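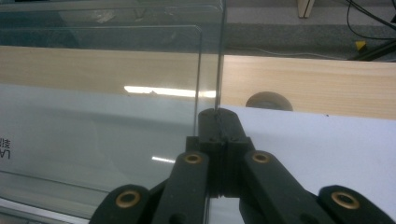
4.2 Boss Retries and Preparation Time

Figure 2. Clear sheet gripped at its vertical edge.

We looked next at what players do between a lost boss fight and the next attempt. The data come from the Voverum server logs described in Section 3, limited to players who had reached the Charbonneau caves and had fought the Tisthorpe Warden at least once. After we removed duplicate accounts and sessions with missing timestamps, 217 players remained.

A retry was counted when the same player summoned the Warden again in the same world. Preparation time was the time from the player's death to the next summon, leaving out any time spent in menus. Time spent offline was also left out, so a player who quit for the night and came back the next day was not given a long preparation time by mistake.

Players fell into two fairly clear groups. The larger group went back to the fight almost at once, most often with the same weapon and armor. The smaller group left the caves to gather materials, build a flat arena, or brew potions. Players in the second group needed fewer attempts to win, but their total time from first summon to first win was close to that of the first group. Much of what they saved in failed fights was spent on digging and crafting.

The summoning item had a strong effect on this pattern. Each one is made from 50 cave crystals, and the game lets a player carry up to 2,000 of them. Players who had stored many crystals before the first fight were more likely to retry right away. Those who ran out had to go mining, and many of them upgraded their armor on the same trip.

Arena building was harder to measure. The logs record placed blocks but do not say what they are for. We used the rule from Dekel, our earlier log tool, which marks any long row of platforms placed near the summon point. Karine McKinnon checked a set of these by hand and found that a few were bridges or mine shafts. We kept them in the data, so the share of players who built arenas is likely a little high.

We did not find a clear link between preparation and quitting. Players who stopped playing after the Warden came from both groups, and the logs do not show why they left. The survey answers in Section 4.3 cover this question in more detail.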